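Home Papers Projects Tools Contact

We use cookies to remember your settings. Accept / Manage

2 Aug 2025, by the Hullow project

3. Build and Task Setup

3.1 Arm and gripper

The Hullow arm was built in a shared workshop in Rancombe over a winter of evenings. Most of the frame was cut and drilled on site. The base sits on a low cart so that one person can roll it up to an appliance and lock the wheels. We used Ferard motor drivers on all joints because we already had a box of them, and the control board runs a small program we call Horobets. It reads the joint angles, checks them against soft limits and passes on the next target.

The gripper has two fingers. An early pair bent too much when closing on thick cloth, so we made the next pair stiffer and moved the mounting holes back a little. A small camera at the wrist looks out along the fingers. We did not add a second camera to the cart – the cable run was already crowded, and we wanted to see how far one close view would take us.

3.2 Laundry task

The task is to move clothes between a basket and a front-loading washer. It is harder than our earlier shelf task in two ways. Cloth has no fixed shape, and the drum opening limits the angles at which the wrist can enter. Figure 4 gives the wrist view with the washer door open, a red jersey at the basket and both fingers pointing toward the machine. The gray gasket around the opening matters most for planning, as its edge is what the fingers must clear on the way into the drum.
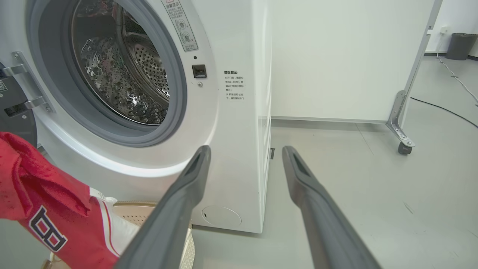

Figure 4. Wrist camera view of the washer and basket. Some dark fabric can be faintly made out deeper in the drum.

3.3 Recording and trials

We recorded 429 trials by hand guiding and kept the camera stream and joint angles for each one. A trial ended when the operator pressed a foot switch, or after about 3000 control steps. Trials stopped by a driver fault were saved in a separate folder and left out of training.

Two people shared the guiding. They worked at different speeds, and we made no attempt to even this out – the logs carry an operator code so the sets can be split later. The cart was pushed back to a tape mark before every session, and the camera mount was checked for play at the same time. A worn mounting screw was replaced in October.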